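Families > Big Days > Explained for Kids

Posted in July by the Putik kids' desk
Last updated: 9:30 a.m.

Why do people swap rings when they get married?

I was 9 the first time I went to a wedding, and I spent most of it under a table with a plate of cake. I came out for the ring part, though, because my cousin had told me it was the big moment. Two grown-ups stood up very straight, put rings on each other's fingers, and then everybody clapped and my aunt cried into a napkin. I remember thinking, is that it? What did the rings do?

So let's talk about the rings!

A wedding ring is a kind of promise you can wear. When two people get married they say some important things out loud, usually that they'll look after each other and be a team, even on grumpy days. You can't see words once they've been said. A ring is something you can look at on a boring afternoon at the bus stop and think, oh yeah, I said that, and I meant it.

People have been giving each other rings for a very, very long time. The ancient Romans did it, and some of their rings were plain iron, the same stuff you'd make a nail out of. Gold came along too, for people who could afford it. The shape has stayed pretty much the same the whole time: a circle. If you run your fingertip around a circle you never get to the end (try it on the rim of a cup), and lots of people like that idea for a marriage.

Now, which finger? In the United States it's usually the one next to the pinky on the left hand. There's an old story that a special vein ran from that finger straight to the heart. Doctors know now that there isn't one, and all your fingers get their blood in much the same way, but it was such a nice story that the habit stuck. In other countries, like Norway and Poland, many people wear the ring on the right hand. They're just as married.

Not everybody uses rings. At many Hindu weddings the couple put big garlands of flowers around each other's necks, and the bride may get a special necklace. Some couples tie their hands together with a ribbon for a minute or two, which is called handfasting (and yes, that's one place "tying the knot" might come from). Some people skip all of it and sign the papers and go out for pancakes.

My favorite ring belongs to my neighbors in Parnance. They got married in their kitchen with 11 people squashed in, and their rings came from a little shop called Savus, on Ignacio Street. One of them works with engines all day and can't wear metal on her hands, so hers hangs on a chain under her shirt. She told me she forgets it's there until she leans over to tie her shoes and it bonks her on the chin.

The wedding I went to after that one had 300 guests. The rings were the same size as anybody else's! I don't know why that surprised me, but it did.

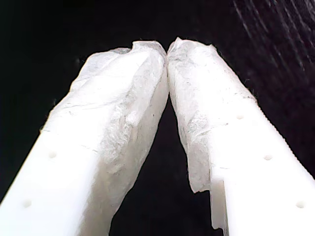
What happens if somebody loses their wedding ring?
They stay married. The ring is only a sign of the promise, so the promise is still there even if the ring goes down the kitchen drain. Most people feel sad for a while, hunt under the couch, and then either buy another one or decide to do without.

Another thing kids ask me is whether you have to be married to wear a ring. Nope. Friends give each other rings, grandparents pass them down, and you can wear one out of a gumball machine if you like the color. People just tend to guess "married" when they see a plain band on that one finger, and sometimes they guess wrong.

If there's a married person in your house, ask them where their ring came from, or what they did in place of one. Ask at dinner, when they can't get away. I asked my dad and got a story that lasted through two helpings of spaghetti and had a goat in it.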